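Ticket: Troma cell, table 7, Urkthorpe lab
Status: open, waiting on parts
Priority: normal

Fault: fingers on the hand-held gripper close unevenly after 1,000 cycles. Left finger lags – tip contact is off center. Controller logs no error.

Checked Friday: slot screws, finger seating, yellow tips. Re-zeroed both grippers and ran 30 closes with no load. Lag still there.
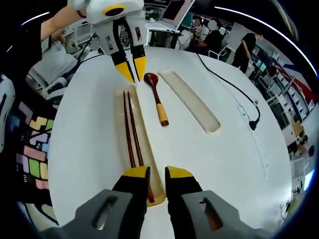
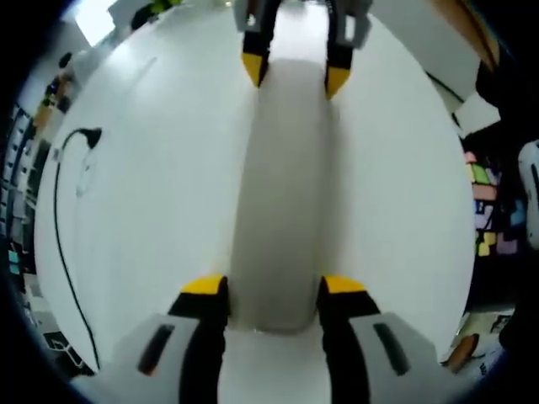 Both views have the two black fingers with yellow tips at the bottom, second gripper opposite.

Reading time: 1 min – 100 words

Next step: swap the left finger carrier for the Venter spare from Sturkovden, then repeat the no-load run. Leave the cell in manual until then.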